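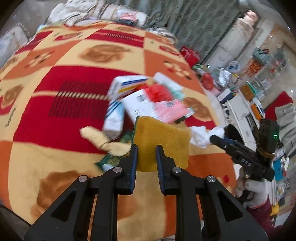
tahsin_s wrote:
Tip the whole drawer out first, then. I tried doing mine by picking through it in place and all I did was move things from the front to the back. On the bed you can see what you've got, and you have to finish before you can go to sleep.

renatop wrote:
Fair enough, the bed it is. I'd started on the kitchen worktop and kept having to shift everything to make tea. For anyone joining now, the job is the bedside chest. Three drawers, and the top one has turned into the place where packets go. Medicine boxes, wipes, tissues, leaflets, odd bits of cloth, carrier bags folded into other carrier bags. I want the top drawer back for things I use at night and I don't want to buy a new unit to get it.

Evangelia L wrote:
Do the cloths before anything else. They take up the most room and they're quick to decide on. Anything you'd wipe a bike with goes in the bike box, anything you'd put near your face gets washed and folded. Then the packets look like much less of a problem.

mreisinger wrote:
I'd do it the other way round. Packets first, by date. Half of them will be out of date and then you know how much space you need. If you fold the cloths first they only get knocked about while you're reading labels.

Evangelia L wrote:
They don't get knocked about if you put them on a chair.

mreisinger wrote:
My chair has its own pile.

tahsin_s wrote:
On dates – check the inner strips as well as the box. I had strips in the wrong boxes, two kinds of tablets in one carton, and the date on the outside meant nothing. Old medicines go back to the chemist, don't put them in the bin or down the loo. Ours takes them over the counter without any fuss.

renatop wrote:
Good point about the strips. I don't want to throw the leaflets out either, in case I need them, but they are most of the bulk.

Achilleas V wrote:
Keep the leaflet with anything you still take and recycle the rest. The current versions are nearly all online. I flatten the ones I keep and stand them along the side of the drawer like files.

What are you putting inside the drawer? I used the Skavberg trays, the low ones, and they've been fine since April. Two side by side in a 50 cm drawer, with a gap at the back for a torch.

mreisinger wrote:
The Skavberg ones slide. Every time I opened the drawer they went to the back. Shoe box lids cost nothing and they don't move if you wedge them in.

Achilleas V wrote:
Mine slid too until I put a bit of rubber mat under them. The sort you put under a rug, cut to size.

Evangelia L wrote:
I wouldn't buy any trays until it's sorted. I bought a Nolura set before I'd measured and the dividers were 15 mm too tall for the drawer to shut. They're in the shed now with seed packets in.

renatop wrote:
No trays yet. I measured and the inside height is 215 mm, which surprised me, so there's room to stand boxes on end. Has anyone done that? I was thinking labels upwards.

tahsin_s wrote:
Yes, on end works for boxes. It doesn't work for soft packs. Wipes and tissues fall over and you lose the little things underneath. I lay the soft packs flat on the left and stand the boxes on the right.

mreisinger wrote:
I'd take the wipes and tissues out of the bedroom completely. Bathroom cupboard.

tahsin_s wrote:
I have hay fever, the tissues are staying by the bed.

renatop wrote:
Same, tissues stay. Wipes can go to the bathroom.

Last question and then I'll get on with it. Plastic bags. I don't know why I have so many in a bedside drawer. Is there any use in keeping them?

Evangelia L wrote:
Keep two for the bathroom bin. The rest can go to the supermarket collection if yours has one. Crumpled ones are fine as long as they're clean and dry, and take the receipts out first.

Achilleas V wrote:
I keep 20 in an old tissue box under the sink and pull them out through the slot. Any over that go to the collection.

renatop wrote:
Right. Packets by date first, sorry Evangelia, then cloths, then bags. I'll measure for trays once I know what's left.

Evangelia L wrote:
Put the cloths on a chair.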